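15/11/2018 – Siham Nseir
5 partages – 0 commentaire

Suite de l'évaluation du kit Skodero, module buanderie. La notice promet une prise en main immédiate. J'en suis à ma deuxième lecture et Rima Fakhoury a retrouvé la page sur le calibrage du poignet, rangée dans le chapitre « Garantie ».

Repris avec la version d'essai du logiciel. Consigne du jour : repérer le hublot et le tambour, puis approcher les doigts du panier sans toucher la façade. Vitesse bridée à 200 mm/s, le réglage par défaut étant de 405, ce que je trouve optimiste pour une pince qui ne connaît pas encore la maison.
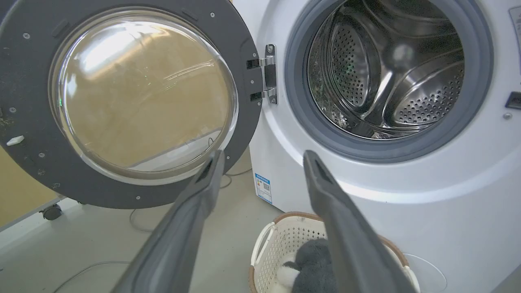

Vue poignet, doigts écartés, hublot ouvert, peluche grise dans le panier.

Deux soucis à signaler au support. Les reflets sur le verre du hublot, d'abord : je voudrais pouvoir masquer une zone, le menu existe mais il est grisé. Ensuite la peluche, que le logiciel classe « textile plat » avec une confiance de 92 %. Najwa propose de l'imprimer et de l'encadrer.

Devis d'Iken pour les doigts de rechange – environ le prix d'un lave-linge. Demander à Boonsong s'il a mieux. Avis à rendre en décembre, pour l'instant je mets « à revoir ».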